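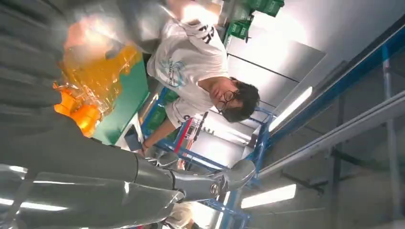
Glasses, white T-shirt, green tabletop.

The vote on the Raltgate strikes was set for nine, and by seven Cyrill Moser still had not decided how he would go.

He sat in his office on the second floor with the door shut. The count stood at 31 for and 31 against, 17 from his own party on the wrong side of it. The whip had called twice. The second time she did not bother with hello.

"The Prime Minister wants to know if you're sick," she said.

"I'm not sick."

"Then he wants to know what you want."

Moser said he wanted to read the Holmgren report, the full one. The members had been given nine pages. The woman in the records room had told him there were more than 17.

"It's classified," the whip said.

"I'm on the defense panel."

"It's classified above the panel." She hung up.

He had been to Raltgate once, before the border closed. He remembered a bus station and a man selling boiled corn. The general who had been killed in Gikstead on Monday was born there, and the government said the men who killed him had gone back across and were hiding in the town. The government might be right. It had been right about Vestudberg, and two hundred people had still died there who had nothing to do with it.

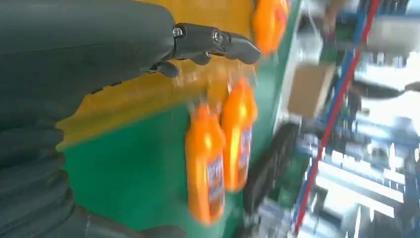 Gray hand, black fingertip.

At eight his brother called from the base. They were not supposed to talk about the vote, so they talked about their mother's roof.

"Did the guy come?" his brother asked.

"He came. He says the whole back side has to go."

"Get another price."

"I did. It was higher."

There was noise on the line, trucks or a plane. His brother said they had been told to pack for cold weather. Then he said he should not have said that.

"I didn't hear it," Moser said.

"Pay the guy. I'll send you half."

Moser wrote the amount on the back of the nine pages and put them in his jacket. The stairs were crowded with reporters and he went down the other way, past the kitchen. A cook held the door for him.

The clerk had started on the names when he took his seat. She was at the L's.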